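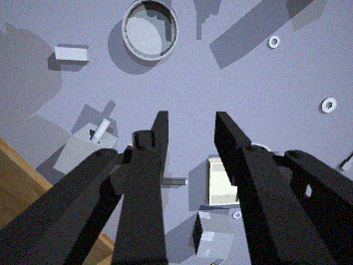 Friday, glaze test day. Kiln cracked open at 55 C, should have waited but Yu-na needed the shelves.

Benden clear over the dark stoneware — crawling again on all 3 of the thick dips. Thin dips fine. So it's thickness or the bisque was dusty, and I didn't wipe them. Redo with wiped tiles before blaming the recipe.

Trendelham white: nice. Milky at the edges, breaks to tan over the ridges. Pinholes on 2 tiles, both from the bottom shelf. Kyung-tae thinks the bottom runs cool and the glaze never heals over. Cones down there say the same, barely bent. Top shelf cone is flat on its face.

Sieving. Did the whole bucket through the 80 mesh, took forever, lumps of something hard in the bottom that wouldnt push through. Feldspar sitting in the damp corner probably. Moved the bag up. Radu, please roll the top of the bag closed when your done with it.
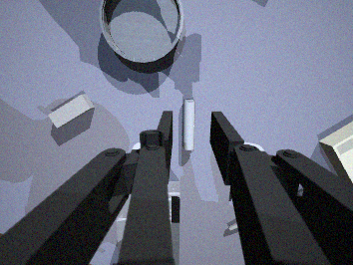
White stick and block, seen from above.

Strebel blue next. Seo-ah mixed it in November and the label only says "blue, more cobalt." More than what? Checked the book, there's a page for the plain one and nothing after. Will dip 11 tiles at different thicknesses and number the backs in iron oxide this time. Pencil burned off last round and I had to guess.

Bucket notes
— Trendelham settled hard, needs a pinch of epsom salts
— Benden too thick, add water and write down how much
— Hakari ash glaze almost out, no more wood ash till Ye-seo cleans her stove

Slow cool question still open. Last firing we just shut it off. The mattes came out shinier than I wanted, so next time hold on the way down and see. Don't change anything else in the same firing!! (note to me)
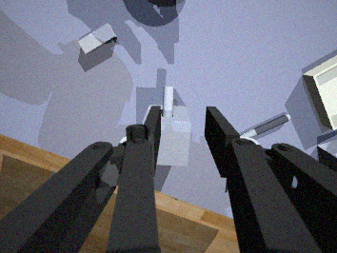 Can the crawled tiles be reglazed and fired again?
Sometimes. Warm the tile first, dab glaze into the bare spots, let it dry all the way and fire on a scrap of old shelf in case it runs.

Kiln wash on the middle shelf is flaking. Scrape before Radu loads. Left the witness cones in the tray by the sink, keep them with the log.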